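Notes for the talk: perception and planning when the objects stand in a rack
Slides 1 to 9, with the demo part left out

Slide 1. Title
Say good morning, wait until the door is closed. Say that I will speak only about software. If somebody wants to discuss gripper fingers, please find me in the coffee break.

Slide 2. Who we are
Keep this short. Plonirex is our planner, Plotance is the tool we use to replay and label the logs. Fostum pays for the test kitchen. Do not read the slide aloud.

Slide 3. The task
The robot must take a plate from the table and place it in a wire rack, and later take it out again. For people this is easy. For our software it was the hardest task of the year, much harder than stacking cups. Pause here and ask who in the room has tried thin wire with a depth camera. Usually there are a few hands and some laughing.

Slide 4. What perception gives us
Three outputs: a mask for each plate, a pose for each plate, and the pose of the rack. The masks are good when the neighbors have different colors. When two plates of the same color stand one directly behind the other, the masks may join, and then the planner believes there is one thick plate. Show the joined mask and leave it on the screen for a moment.
The rack itself we do not segment. We tried. The depth values on the wire are mostly holes. Now we fit a known wire model to edges in the color image, and this is stable enough for planning.

Slide 5. Shadows
Mention that a soft shadow beside the row was labeled as a plate in an early version. The shadow has a wavy outline which follows the rims, so the network was not so stupid. We added 300 labeled pictures with strong shadows and the false plates became rare.

Slide 6. The planner
Explain slowly, here I lose people. Plonirex first chooses the slot, then the final angle of the plate, then the path backward from the slot to the table. Planning backward is an old idea, we have papers from 1990 on our reading list. The new part is only the cost: we punish any path where the rim passes close to the plate in front.
If they ask about speed: we sample 1000 candidate paths and keep 3 for the detailed collision check.

Slide 7. Control
In the last part of the insertion we change from position control to a softer mode, and the wire is allowed to guide the rim. Bognár is the name of our test setup for this, it is not a method, please say this because last time it was asked two times.
The switch must happen before contact. If it happens after, the rack moves on the table and the pose from slide 4 is wrong.

Slide 8. What does not work yet
A flat plate has a low rim and the fingers have little space below it. Our planner often finds a good placing path and no good picking path, so it gives up. Do not hide this. Also small dark specks on the tabletop: the filter takes them away, but sometimes it takes a piece of a dark rim too.

Slide 9. Typical layout
Stay on this slide during the questions. Point first to the narrow visible slivers of the rear plates, this is all that the pose estimator has from this viewpoint. Then point to the teal plate, where it has the complete ellipse. Ask the room which one they would like to estimate.
If there is time left, go back to slide 6.

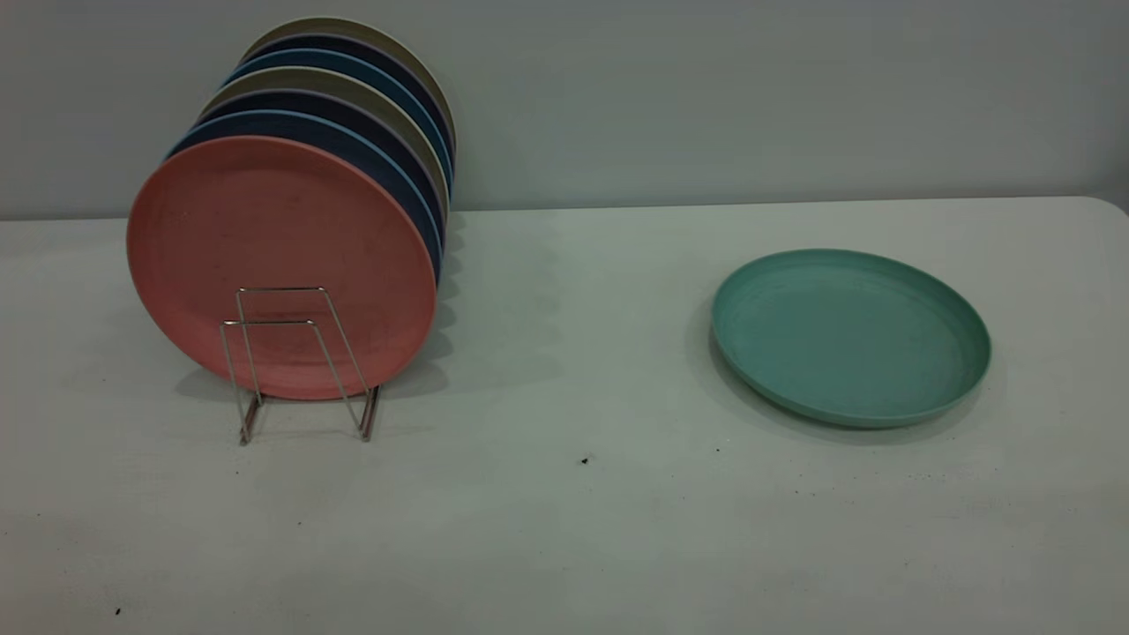

Slide 9: seven plates in the wire rack, one teal plate flat on the table.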